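Print this page | E-mail this page

Posted in August by Agathe Maillard

# Zultard Block Print Scans

Scans and catalog records for the Zultard series of limited edition relief prints, published by Bakell. The set covers 16 designs, each cut and printed by Kiprono Rotich. Use it to look up an edition, check a proof against the final state, or build a gallery page.

## What is in the set

- `scans/` holds one flat TIFF per design, with the full sheet and deckle edge showing
- `proofs/` holds trial proofs for 6 of the designs
- `records.csv` holds title, block size, sheet size, paper, ink colors and edition size

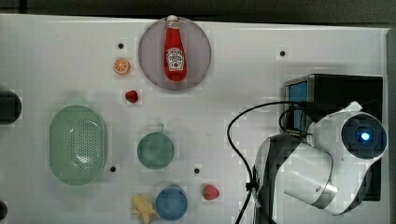

Sheet sizes are given in inches, height first. Block size means the printed area only. If a print was pulled from more than one block, the record lists each block on its own row under the same title, so don't count rows to get the number of designs.

## Paper and ink

Most of the edition is on Stullero, a heavy cream stock. Two designs were printed on Pylypenko, which is thinner and shows more of the ink from the back. The `paper` column has the stock name as written on the print shop's job sheet.

Colors in the scans run a little warm on the cream stock. I left them that way. A gray card was scanned at the start of each session and the file is kept in `scans/reference/` if you want to correct them yourself.
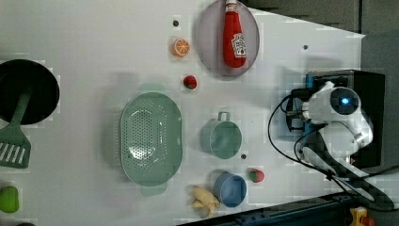 ## Known problems

The signature line is faint on two scans and may vanish in small JPEGs. Edition numbers were typed in by hand from the penciled margins. Where a number could not be read, the field says `unclear`.

## Use

Free for research and teaching with credit to Bakell and Kiprono Rotich. Ask before using a scan on merchandise.

Corrections go to Agathe Maillard through the issues page.

This site uses cookies to remember your settings. Accept | Decline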